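**Thermal paste** (also called thermal grease, heatsink compound or, in our house, "the grey stuff") is the gunk that goes between a computer's processor and the lump of metal that cools it. I've been looking after this article on the Grurkard hobby wiki for a while now, so forgive me if I get carried away!

## What it does

Two flat bits of metal pressed together are never properly flat. There are tiny scratches and dips in both, and the air that sits in them is hopeless at carrying heat. Paste fills the gaps. It doesn't carry heat as well as bare metal touching bare metal would (people get this muddled all the time), so you want a thin layer and no more.

## What it's made of

Most of it is a silicone or similar base with a fine powder mixed in, often zinc oxide or aluminium oxide. Some pastes use silver. There are liquid metal ones too, based on gallium, and those conduct electricity and will eat into aluminium, so I leave them well alone. The tube I've used for years is Bater, which is a plain white oxide type and comes with a silly little spatula I always lose.

## Putting it on

Oh, the arguments! Pea in the middle, a cross, a line, spread it with an old card. I'm a pea person. Clean the old stuff off first with isopropyl alcohol and a cloth that doesn't shed, let it dry, then put your blob on the metal lid of the processor and lower the cooler straight down. Tighten the screws a bit at a time, going corner to corner. 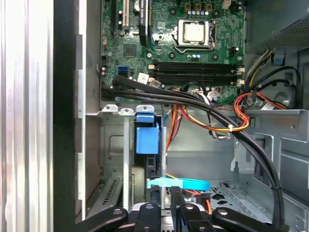
Donal Keogh wrote in to say that he spreads his every time, has done 220 machines that way, and thinks the pea crowd are leaving the corners dry. Fair enough, Donal. On a big lid he may well have a point, and I've softened the paragraph I used to have on this.

## How long it lasts

Years, usually. It can dry out or get slowly squeezed towards the edges as things warm up and cool down (that's called pump-out). If the fans have got noisier and dusting hasn't helped, it's worth a look. I did my own last October after putting it off for ages, and the old paste had gone like chalk.

## See also

- Thermal pads
- Heatsinks
- Wubshet cooler mounts (stub, needs somebody who owns one)

*Last tidied 23 Jun 2025*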